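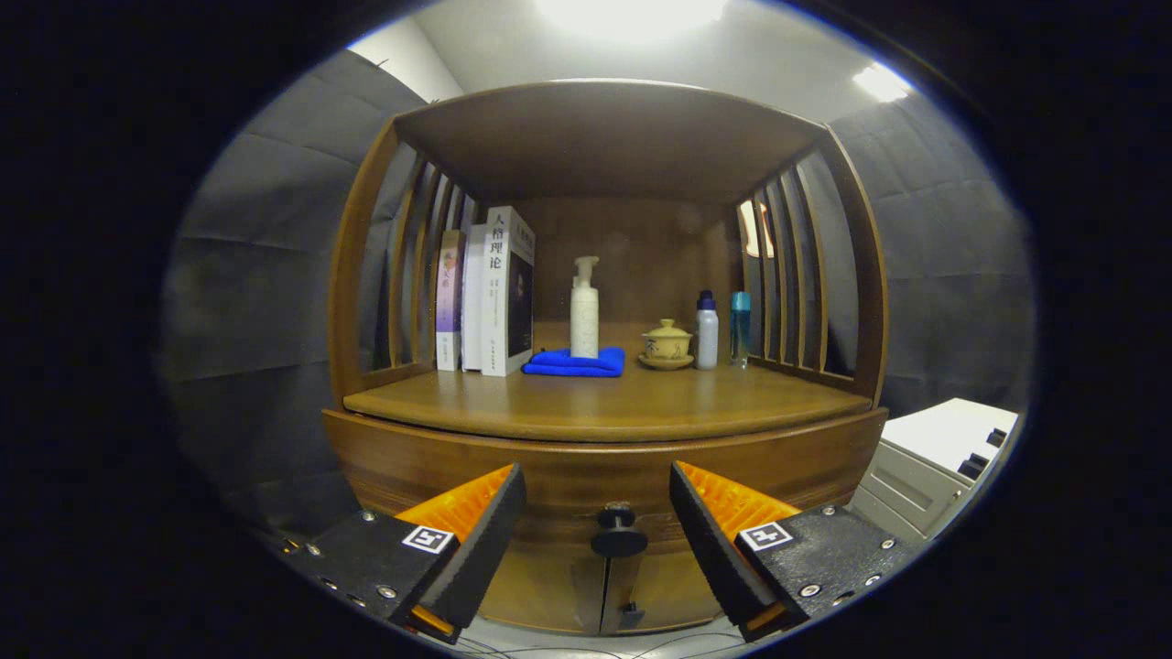

Before you order a single gripper, work out what you'll be asking it to do, and write it down. I skipped this the first time and paid for it, so it's now Section 2 of this guide and I'd love it if you read it before the shopping part! Hand-held grippers like the Grulteline pair get sold on how wide they open, but the width only matters next to your own stuff. A cabinet door with a small round black knob wants something quite different from a tall pump bottle, or from a lidded tea cup sitting on its saucer, and if your shelf has all of those plus a few books standing up, you're planning for the lot.

2.1 Planning your purchase

1. Pick one piece of furniture and stick with it for your first order. I know it's tempting to plan for the whole kitchen. Don't.

2. List everything on it that has to be picked up, pulled or opened. Handles and knobs go on the list too (I left them off, and had to redo the whole thing).

3. Measure the narrowest and widest part of each item, in millimetres. Lids get their own line.

4. Compare your widest number with the jaw opening on the supplier's sheet. If it's close, ask for a loan pair. Donier will usually lend one if you cover the freight.

Note: Soft things like folded cloths don't measure well. I just write "cloth" and move on.

2.2 Setting the budget

5. Start with the grippers. Our set came to $765 with the finger pads already fitted, and I'd pay for the fitting again – lining them up yourself is a fiddly job.

6. Add 2 spare pads per gripper. Order them in the same colour as the originals so you can tell them apart from the Riis ones, which look nearly the same in the drawer and don't fit.

7. Add storage. We bought a 64 GB card for each unit and it's been enough for a day's work, but check what your own recordings come to before you copy me.

8. Leave a line for props. Cups break. Bottles get emptied and go in the recycling. It's small money, but it'll annoy you if it isn't there.

Caution: Don't put the Uma software licence under equipment. It renews every October, and if it's sitting in the wrong column it gets missed.

2.3 Before you send the order

9. Read your list from step 2 again with the cabinet in front of you. I found a door latch I'd forgotten completely.

10. Check that the quote says whether cables are included. Ours didn't, so they came on a second invoice.

11. Save a copy of the quote with your measurements. You'll need both for Section 3, where we unpack everything and check the jaws close evenly.

Prices in this section last checked Fri 27 September.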